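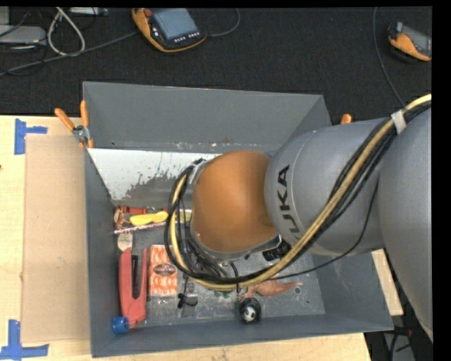 Omova has released version 3 of Bedex, its planning and perception software for robotic picking from open bins. The update is available to existing customers from October and changes the way the software decides which item to go after first, how it moves the arm while it is close to the bin, and what it does when a pick doesn't go to plan. It is meant for mixed bins, where no two things are the same shape and the items haven't been sorted or laid out beforehand. The test cell at the company's Zurbridge site works with loads of this kind: a red plastic clamp-like tool, a patterned orange-and-white package, a thin striped stick and a round blue cap can all be lying in the one grey bin, with the arm reaching over the top of them and its bundle of cables looping around the wrist joint.

Cables are a large part of this release. Earlier versions of Bedex treated the arm as a set of rigid links and left it to the integrator to add a safety margin for anything strapped to the outside. Version 3 has a separate model for hoses and cable bundles. The user enters the fixing points, the length of the loop and the stiffness, and the planner works out the space the loop could take up at each wrist angle. Paths that would drag it against the side of the bin are thrown out before the arm moves.

The same model is used by the perception software. When the arm is over the bin, a fixed camera loses sight of much of the floor. Bedex now keeps a record of what was last seen in each part of the bin and marks those parts as out of date once the arm has passed through them. The planner will not choose a grasp from an out-of-date area until the camera has had a clear look at it again. Customers who prefer the old behaviour can turn this off in the cell settings.

Grasp ranking has also been rewritten. The software no longer needs a catalogue of known items. It scores each visible surface by its shape, its slope and its distance from the bin walls, and gives a lower score to anything that seems to be lying underneath something else. Sloping bin walls, which were often mistaken for large flat items in version 2, are now fitted and removed at the start of each cycle. Worn coatings and scratches on the bin floor no longer need to be masked by hand.

Before release, Omova ran the new version through 2,453 picks at Zurbridge using the standard test load. The full log, including failed picks, is supplied to customers with the installer so that they can compare it with results from their own cells.

Reinholz, which builds picking cells for parts distributors, has been using a pre-release copy and will ship Bedex 3 as the default on new cells. Existing Reinholz cells can be upgraded on site. The upgrade needs a new camera calibration but no changes to the cell hardware.

Other changes in this release:

Replay tool. Any cycle can be stepped through after the fact, with the planned path and the camera view side by side.

Retry rules. The number of attempts on one item can be set per bin. The default is 3.

Bin setup. Bins with flared sides can be defined from a single depth capture of the empty bin.

Bug fixes. The release closes 11 faults reported by customers, listed in the release notes.

Bedex 3 is free of charge to customers with a current maintenance plan. Cells on version 1 must be moved to version 2 before upgrading. Licences for new cells are sold through Omova and its integration partners, and a trial licence is available on request from the Zurbridge office.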